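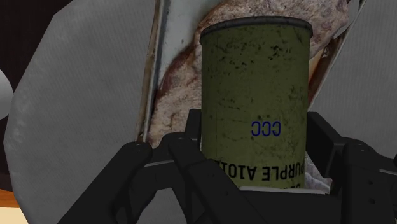
The label says PURPLE, and it is upside down. For a human worker this is a small thing: you see it, you turn your wrist, you put the can on the shelf the right way up. For the software that Faustine Baudry writes in the simulator, it was most of a winter.

Baudry leads the planning group at Lodance, a small company which makes control software for robotic hands. Her product is called Sindard. It takes a camera view and a goal, for example "can upright, label to the front", and it must decide where the fingers go and in which order they close.

"Grasping a cylinder is an old problem," she says. "A can looks almost the same from both ends. So the planner was very happy with itself, and the can was standing on its head."

The first version of Sindard estimated the pose of an object from its shape only. With a cylinder, the shape gives two good answers, one with the top up and one with the top down. The program chose the answer with the higher score, and often the two scores were nearly equal. Baudry's team added a second step, called Pokomine inside the company, which reads the surface of the object before the hand moves. It does not try to understand the words. It only compares the direction of the print with a stored model.

This is why the simulated cans at Lodance are not clean. They are olive green with black smudges and scuff marks, and the background is full of things which disturb the eye, such as a big brown crusty surface directly behind the lid. Irja Kiiskinen, who builds the virtual objects, made the first cans perfectly smooth. The planner learned them in 2 days and then failed on everything else.

"I had to learn to make ugly things," Kiiskinen says. "It was not so easy for me – I studied product design."

There is still the question of time. Pokomine needs 60 milliseconds for one look, and Baudry wants to call it again after the fingers close, when they hide part of the text. At present the planner gives up the check if too many letters are covered, and it trusts its earlier guess. In the last test series, 13 grasps ended with the wrong end up, and in 5 of them the fingers had covered the print.

The next release is planned for April. It will let the hand open one finger a little, look again, and close.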